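Enseñar con las manos: demostración cinestésica y teleoperación
Apuntes de la tercera sesión, curso de verano de robótica aplicada, agosto de 2018
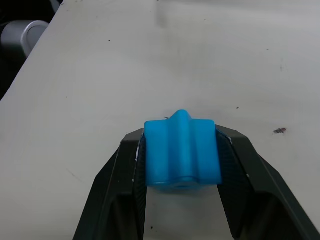
1. De qué hablamos cuando hablamos de demostrar

En las dos sesiones anteriores programamos el brazo punto a punto, y quien más quien menos acabó con la libreta llena de coordenadas y un cierto cansancio. Hoy cambiamos de método. Vamos a enseñarle al robot a coger un bloque azul de plástico y a colocarlo en otro sitio de la mesa, y se lo vamos a enseñar haciéndolo nosotros, guiando el brazo mientras el sistema graba lo que ve y lo que hace. Es una tarea modesta, ya lo sé, pero tiene dentro casi todo lo que nos interesa: acercarse, orientar la pinza, cerrar, levantar un poco, trasladar y soltar.

Llamaremos demostración a una ejecución completa de la tarea, desde la postura de reposo hasta que la pinza vuelve a abrirse. Cada demostración guarda dos cosas sincronizadas: la imagen de la cámara de muñeca y el estado del brazo (articulaciones y apertura de la pinza). Si falta una de las dos, la demostración no sirve y se borra, por mucho cariño que le hayamos cogido.

2. Dos maneras de guiar

a) A mano, o cinestésica. Se activa la compensación de gravedad y se lleva el brazo cogiéndolo por el antebrazo. Es muy intuitiva y se aprende en unos minutos. Su inconveniente es que nuestras propias manos se cuelan con facilidad en la imagen, y luego el modelo las echa de menos cuando trabaja solo.

b) Por control remoto. Usaremos el mando Relell, conectado al programa de grabación Lodex. Al principio desespera un poco — a todos nos pasa, tened paciencia —, pero deja la imagen limpia y obliga a resolver la tarea con la misma información que tendrá después el robot. Para las prácticas evaluables pediremos esta segunda modalidad.

3. Cómo agarrar el bloque

El bloque tiene dos hombros planos y una cresta redondeada que sobresale en el centro. Lo queremos sujeto por los costados, con una almohadilla estriada a cada lado y la cresta libre entre los dos dedos. Bajad despacio, deteneos justo por encima de la mesa y cerrad entonces. Quien cierra mientras todavía baja suele empujar la pieza, y esa vacilación queda grabada y se aprende igual que lo demás.

Conviene mirar la imagen de muñeca también durante el agarre, y fijarse en que el bloque quede entre las caras interiores de los dedos. El azul vivo se distingue muy bien sobre el tablero claro, así que aprovechadlo. Las motas oscuras y las manchas del tablero no estorban para guiar, aunque el modelo también las ve: variad la posición de partida para que no las tome por referencia.

4. Cuántas demostraciones hacen falta

El conjunto Crăciun, que grabamos en julio con el grupo anterior, reúne 1.144 demostraciones, de las que usaremos 1.000 para entrenar y el resto para validar. Vosotros no tendréis que llegar a tanto, ni mucho menos. Partiréis de un modelo ya entrenado y añadiréis las vuestras, procurando que haya variedad de posiciones y de giros.

5. Para la próxima sesión

Traed vuestras grabaciones en la carpeta Evmont del servidor, con una línea de comentario por cada intento descartado (basta algo como «cerré antes de tiempo»). Repasad también el apartado de sincronización, que lo necesitaremos nada más empezar.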